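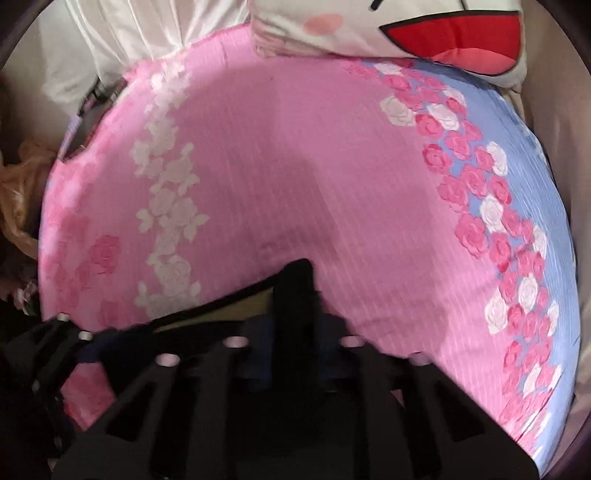 Kissenfront, Stand 4. März 2020. Rosendruck auf Rosa, rechts der blaue Streifen, darauf das weiße Plüschkissen mit Gesicht.

**1/** Thread zur Bestandsaufnahme Textilien, Teil zwei. Die Bettwäsche war im Februar dran. Jetzt alles, was eine Füllung hat.

**2/** Das große gebogene Kissen ist der sperrigste Posten. Grundstoff rosa mit feinen Längsstreifen, links eine Spur weißer Rosen, rechts ein hell blauvioletter Streifen mit dicht gesetzten Rosen in Pink und Weiß. In der Liste als Nr. 2063 geführt.

**3/** Zum Druck: Der Übergang von der rosa Fläche zum blauen Streifen ist keine harte Kante, sondern eine Wellenlinie aus Rosen. Beim Ausbessern ist das angenehm, ein kleiner Versatz geht darin unter. In der glatten Fläche sieht man jeden Stich.

**4/** Waschen: Bezug 30 Grad, auf links, Schleudern mit 500 U/min. Mehr verträgt die Naht am Außenbogen nicht. Füllung separat, nur lüften.

**5/** Nachfüllen: Faserkugeln von Nonov, rund 10 Prozent mehr als vorher. Von der Mitte aus nach beiden Enden schieben, danach von Hand auflockern. Wer an den Enden anfängt, bekommt in der Mitte einen Knick. Habe ich getestet, zweimal.

**6/** Das Plüschkissen: weiß, offener roter Mund mit schwarzer Kontur, runde rosa Wange. Nr. 2158. Schwarze Konturen auf weißem Plüsch sind beim Waschen der kritische Punkt - vorher mit einem feuchten weißen Tuch an einer Stelle reiben. Färbt es ab, dann nur punktuell reinigen.

**7/** Falten im Plüsch dort, wo er auf dem Rosenkissen aufliegt. Kein Schaden. Mit einer weichen Bürste gegen den Strich, dann mit dem Strich.

**8/** Lagerung: Vakuumbeutel kommen für gebogene Formen nicht in Frage, die Füllung bricht an der Innenseite. Ich nehme die Baumwollsäcke von Eltis in der größten Größe. Die von Arruda sind besser genäht, aber zu schmal.

**9/** Offen: Ersatzstoff für den blauen Streifen. Bei Plornora gibt es einen ähnlichen Rosendruck, der Grund ist dort aber deutlich grüner. Muster ist bestellt. Hinweise auf Restposten gern als Antwort, halber Meter reicht.

**10/** Teil drei: Vorhänge und alles Weiße. Vorher muss ich die Maße neu nehmen, die alten stammen von vor der ersten Wäsche.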